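Search the archive Search Go

[Kiltach-Drinks] Re: Malty hot chocolate without the skin on top
Message 853
From: Mafalda Cardoso
January 14, 2023

Hello Glória and everyone,

> On the list, Glória Calado wrote:
> I've been trying the hot chocolate recipe Mafalda posted in October
> and I like the flavour a lot, but I have two problems. First, I get
> a skin on it before I've even sat down. Second, it's grainy at the
> bottom, like sand. I'm using the dark cocoa from the shop in
> Lockwood and semi-skimmed milk. Should I be sieving it? Also, has
> anybody tried it with oat milk? My sister can't have the ordinary
> sort and she's here till the end of the month.
> Glória

I'm so pleased somebody made it! I've been fiddling with that recipe ever since I posted it and I think it's much better now, so forget the October one and use this instead.

The graininess first. I'm nearly sure it's the cocoa going into milk that's already hot. It clumps at once and you never get the lumps out again, however hard you whisk. Put your cocoa, sugar and malt powder in the pan dry, stir them together, then add a splash of cold milk and work it round with the back of a spoon till you've got a shiny paste with no dry bits hiding in the corners. Only then put the heat on and let the rest of the milk in slowly. No sieving needed (I hate washing sieves).

Quantities for two big mugs and a bit left over for whoever comes in from the garden:

800 ml milk
9 level teaspoons dark cocoa
6 teaspoons soft brown sugar
4 teaspoons malt powder
a pinch of salt, a proper one
half a cinnamon stick if you like it, I do

We drink ours in the front room with the fleece blanket, and I've gone off the thin glass cups completely. Anything with a thick wall, please.

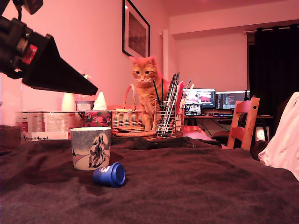 The snowy mug, out on the brown blanket.

Now the skin. You can't stop milk wanting to do it, but you can put it off. Keep the heat low, keep the whisk going, and take the pan off when you see steam and tiny bubbles round the edge. If it boils you've lost that argument. Then whisk hard for half a minute off the heat so there's froth on top, and pour straight away. The froth does a lovely job. If you're making it ahead, press a circle of baking paper right down on to the surface, same as you would with custard.

Oat milk: yes! I did a batch for the Jovville walkers and they had no idea until I told them. Get the barista kind, the ordinary one goes thin and a bit sad. It's sweeter to begin with, so drop two teaspoons of the sugar. It also thickens as it stands, so have a little extra ready to loosen it. For your sister do check the malt powder too, lots of them have milk in. Barley malt syrup works if you can find it, though you'll want less.

One more thing I've got very excited about is orange peel. One wide strip, none of the white, in with the cold milk and fished out before you pour. I tried lemon as well and wouldn't bother. 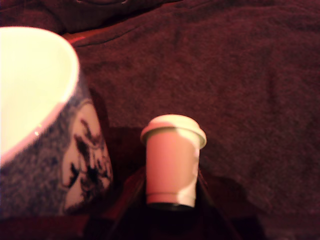

Speckled mug, and the miniature coffee cup by it.

On mug sizes, I know some of you pour little cups and come back for more, but I like 300 ml in one go and then a sit down. Warm the mug first with water from the kettle, tip it out, dry it. It makes far more difference than I expected.

Has anyone on the Suron side still got that chilli version that went round before the list moved? I had it saved on the old laptop. I remember smoked salt in it, and possibly star anise, and I'd love to have another go.

Let me know how the paste goes, Glória, and what your sister thinks!

Mafalda

Contact the list owner | © Kiltach-Drinks mailing list | Back to top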